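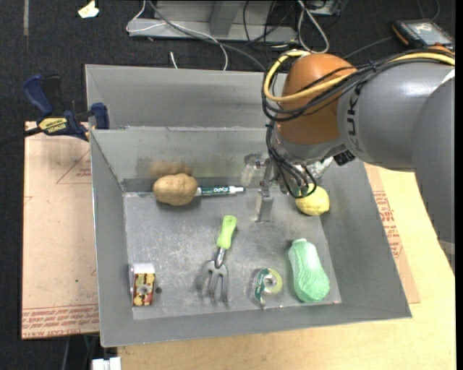

KUKA arm reaching into a gray metal bin.

Sakley Clip-On Tripod Bag — $183

I've carried this tripod bag since April and I'm still a bit in love with it! It's made for travel tripods, the short ones that fold up small, and it clips to the side of pretty much any camera backpack (mine's an old Kinsella with a broken zipper, so don't feel you need anything fancy).

The strap is wide and doesn't dig in, and the bottom is padded — my last bag wore through right there. I do wish the pocket were bigger. It'll take a remote, a spare plate and a couple of lens cloths, but don't try to get a flash in there.

Noreen Lenihan borrowed mine for a weekend of waterfall shots and then ordered her own, in green.

Colors: black, green, sand
Weight: 168 grams
Strap: removable, adjusts from either end
Care: sponge clean, hang to dry

The sand one is back in stock Thu 21 August. Email me if you want one set aside.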